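Quando cheguei à oficina da Pimska, a Dehua Cui estava a comer uma tangerina em cima de um manual de placas-mãe. Limpou as mãos às calças, disse-me para me sentar onde houvesse espaço (não havia muito) e começou logo a falar de parafusos. Eu nem tinha ligado o gravador!

A Dehua recupera computadores de secretária antigos. Daqueles grandes, pesados, que muita gente tem na garagem debaixo de uma caixa de enfeites de Natal. Começou em fevereiro, num canto emprestado, e agora passa ali as tardes inteiras, quase sempre até à hora do jantar. Já lhe passaram pelas mãos cerca de 400 máquinas, diz ela, e ri-se, que as primeiras não correram lá muito bem.

"A primeira que abri, fechei-a logo a seguir", conta. "Tinha um pó que parecia feltro. Fui almoçar e só voltei a pegar naquilo no dia seguinte."

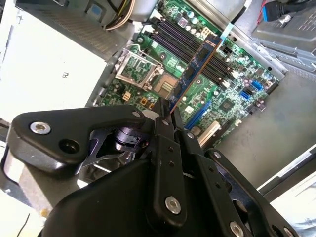
Tempo de leitura: 3 min

Pergunto-lhe por onde é que se começa, para quem nunca abriu uma caixa. Ela nem pensa: pela memória.

"Deita-se a caixa de lado, com calma, e procuram-se as ranhuras compridas, todas paralelas. Não há como enganar. O módulo tem um recorte em baixo e só entra numa posição. Se está a fazer muita força, pare e olhe outra vez."

E os contactos dourados? Eu confesso que sempre lhes pus os dedos em cima. A Dehua faz uma careta. "Toda a gente põe. Pegue pelas pontas, pelos lados, como se fosse uma fotografia acabada de revelar."

Depois vem a parte de que ela gosta menos, o processador. Fala do encaixe como quem fala de um cão que já lhe mordeu uma vez. A armação de metal, a alavanca que range um bocadinho ao baixar, e lá dentro aqueles contactos minúsculos. "Quando está sem processador, não se toca ali. Não se sopra, não se passa um pano, nada. Estraguei um com a manga da camisola, imagine! Uma camisola de lã, ainda por cima."

Conversámos muito sobre placas daquela geração em que as coisas antigas e as novas ainda moravam juntas: uma ranhura PCI em tom creme, com portas SATA na mesma placa. Ela acha-as simpáticas. "Posso pôr uma placa de som velhinha e um disco recente. São as minhas preferidas, e são as que me aparecem mais."

Algumas das máquinas vão para a escola Bennani, que tem uma sala com 14 lugares e já estreou 12. Outras seguem para a Hedton, uma associação que dá aulas de informática a pessoas mais velhas. A Dehua foi lá uma tarde e ficou encantada com uma senhora que queria aprender a escrever receitas com as letras bem grandes, para as ler do fogão.

Quis saber quanto tempo leva cada computador. "Se for só memória e limpeza, 40 minutos. Se for a fonte, depende. Se for um daqueles defeitos que aparecem e desaparecem, leve-me café."

Para apontar tudo usa a Wakeck, uma folha de registo que ela própria inventou, com colunas para a placa, a memória e o disco, mais uma enorme chamada "manias". Espreitei algumas linhas: "só arranca à segunda", "apita sem razão", "ventoinha queixosa". Pedi-lhe uma cópia e ela prometeu mandar-ma, quando passar aquilo a limpo.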